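Fruit basket (household)

A fruit basket, in the everyday sense, is an open container that lives in the kitchen and holds whatever fruit the house is getting through that week. I'm leaving out the gift kind with cellophane and a bow, which has its own entry (and its own fans!). I've been keeping these household pages going for a while now, and this is the one I get the most mail about, so I've let it run a little long.

Materials

Wicker is what most people picture first, and it's lovely, but crumbs and grape stems get down into the weave and stay there. Wire baskets let plenty of air through, though soft pears can come away with lines pressed into them. Plastic is the one I grew up with. It weighs next to nothing, you can rinse it in the sink, and the sides usually have holes in them so air can move around the fruit. Annick Royer, who wrote the first version of this page, was firmly in the wicker camp and we argued about it for most of one February.

Where it goes

The kitchen table is the classic spot, but it's also where the mail and the keys end up, and a small open shelf does the job just as well. I like one with mesh sides and a solid board to stand the basket on. Keep it away from the stove and out of strong sun, and leave enough room above it that you can lift things out without scraping your knuckles. 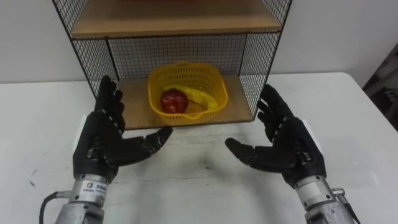 Yellow plastic basket with an apple and a banana, on the lower board of a wire mesh shelf unit.

What to keep in it

Apples, bananas, oranges, pears, and plums are all fine at room temperature for a while. Berries should go in the fridge. The old question is whether apples and bananas belong together, and the answer depends on how fast you eat! Both give off ethylene, a gas that helps fruit ripen, so a banana parked next to apples can turn spotty sooner. Tullio Guerra wrote in to say he puts them together on purpose when he wants banana bread, and I've started doing the same.

Cleaning

Tip everything out, wash a plastic basket in warm soapy water, and let it dry all the way before the fruit goes back. Wicker just gets a damp cloth and a soft brush.

See also: Bread box; Egg rack; Wire shelving

Last edited 04/07/2021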